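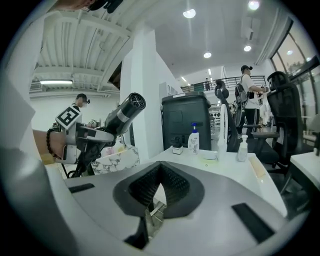

One gripper holding, one waiting, on the main floor at Orkov.

I'll admit my question going in was a selfish one. I hate putting things away. I have two kids and a kitchen counter that collects stuff the way a beach collects driftwood, and I wanted to know when a machine is going to deal with it.

So I spent an afternoon at Orkov, where people pick up ordinary things with hand-held grippers all day so that a robot arm can learn the moves later. The woman who runs the collecting side met me at the door and warned me right away that I'd be disappointed.

"You're going to ask about laundry," she said. "Everyone asks about laundry."

I asked about laundry.

"A towel, sure. A towel laid flat on a table, pretty good. A pile that just came out of the dryer, with a sock stuck inside a pillowcase? Ask me in March." She laughed. "I didn't say which March."

She let me try one of the grippers and wow, it's humbling. Take away your fingers and leave yourself a pinch, and suddenly a pump bottle is a puzzle. I tipped one over, chased it across the desk and then got it by the neck, which felt great until she told me that an arm copying me would probably learn to knock it over first.

"People's mistakes are fine if they recover," she said. "It's the sloppy habits I worry about. If you always come in from the left, the robot thinks the left is part of the job."

Anything with a cord gets a groan out of her. The cord drags, it catches on whatever is next to it, and it's never in the same place twice. She has one task, putting a corded thing back where it belongs, that they've recorded 210 times. On the last round of tests the arm got through it 43 times out of a hundred.

I said that sounded bad. She said it sounded wonderful, and that I should have seen it last fall!

"It used to pull the cord tight and then just stand there. Now it lets go and tries again. I could watch that all day."

We talked about shops next, as she used to work at Arell, which builds shelf-stocking machines. Was that easier? "Much. Boxes have corners. The shelf is where you left it." The trouble there was customers, she said – somebody puts a yogurt in with the crackers and the machine has no opinion about it. The Sriwong store where they ran their trial had 3 machines going overnight, and a clerk still walked the aisles every morning fixing what they'd left crooked. The clerk was quicker, too. "By a lot," she said, before I could ask.

What about the one from Jutard, the one in all the videos, wiping down a bathroom sink? She made a face. She likes the people there and didn't want to be mean. "It wipes a sink. I believe it wipes that sink. Bring it to my house and we'll talk."

I tried to get her to name a year for my kitchen counter and she wouldn't do it. The closest I got was a list of things she'd trust an arm with right now, in her own home, with her out of the room: moving cups from a table to a bin, and closing drawers. "Empty cups," she added. "Plastic."

And glasses? Knives? The good bowl?

"I'd stay in the room," she said. "I'd stay pretty close, really."

She does her own dishes by hand, by the way. I asked.

Posted Sun 21 February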